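Zenow Short Film Festival Opens Submissions for Its Fourth Edition

New section for animated and object-based work joins the program; early deadline set for November

The Zenow Short Film Festival announced today that submissions are open for its fourth edition, to be held over four days next spring in Noluvstead. Filmmakers may enter fiction, documentary, experimental and animated shorts with a running time of up to 30 minutes. The festival will also accept work for a new section, Small Stages, devoted to films made with puppets, paper, models and everyday objects.

Last year the festival received 340 entries and screened 62 of them across two venues, the Bassi Theater and the screening room at the Kindico Arts Building. The number of films shown is expected to stay the same this year. Screening blocks will be shorter, with a longer break between them, following requests from audience members who wanted time to get from one venue to the other.

"We had a lot of tabletop and stop-motion work come in last year, and we kept placing it at the end of the experimental blocks," said Ama Atinga, the festival's director. "Some of those films played to very small houses late at night. They should have their own slot and their own jury, and this year they will."

Small Stages is open to films of up to 15 minutes. Entries may be fully animated or may combine live action with animated or hand-operated elements. Films made by students are eligible and will be judged alongside all other work in the section. Two awards will be given, one for direction and one for design. The Small Stages program will screen twice, first in the afternoon at the Kindico Arts Building and again the following evening at the Bassi Theater.

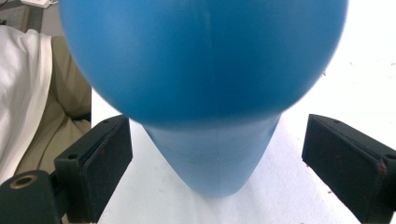
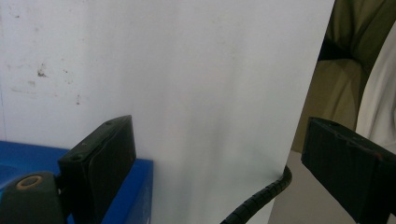
Blue form; white sheet. Images courtesy of the Zenow Short Film Festival.

Submissions in all sections must have been completed within the past two years. Films that have screened at other festivals are welcome, as are films that are already available online. The festival does not require a premiere of any kind. Work in languages other than English must carry English subtitles at the time of entry, including work submitted as a rough cut.

Rough cuts will be considered through the early deadline only. Filmmakers who submit a rough cut should note in the entry form what remains to be done – sound mix, color, titles – and when they expect to finish. Accepted films must be delivered in final form one month before opening night. The festival's technical office will send delivery specifications to selected filmmakers along with their acceptance letters.

"If the picture is locked and the sound is temporary, we can judge that," said Kwadwo Alhassan, head of programming. "It's harder when scenes are missing. We would prefer that people wait for the regular deadline in that case."

Each entry will be watched in full by at least two members of the screening team before a decision is made. Filmmakers will be notified of decisions by email, and the full lineup will be announced after all selected filmmakers have confirmed. The festival is not able to provide written notes on films that are not selected.

In addition to the competition, the festival will bring back its morning workshops at the Kindico Arts Building. Topics this year include budgeting a short, recording clean dialogue on location, and lighting very small sets. Workshops are free to anyone holding a festival pass, and a limited number of single tickets will be sold at the door. Filmmakers with work in the program will receive two passes per film.

The early deadline for all sections is at the end of November, at 5 p.m. local time. The regular deadline follows in January. Entry fees are reduced for students and for residents of Noluvstead, and filmmakers who are unable to pay the fee may request a waiver through the entry form. Waiver requests must be made before the film is submitted – fees that have already been paid cannot be refunded. A full list of rules is available on the festival website.

About the Zenow Short Film Festival

The Zenow Short Film Festival is an annual competitive festival of short films held in Noluvstead. It presents new work by emerging and established filmmakers, together with workshops and public conversations. The festival is directed by Ama Atinga.

Media Contact

Press Office, Zenow Short Film Festival
Kindico Arts Building, Noluvstead
Press accreditation requests open in January.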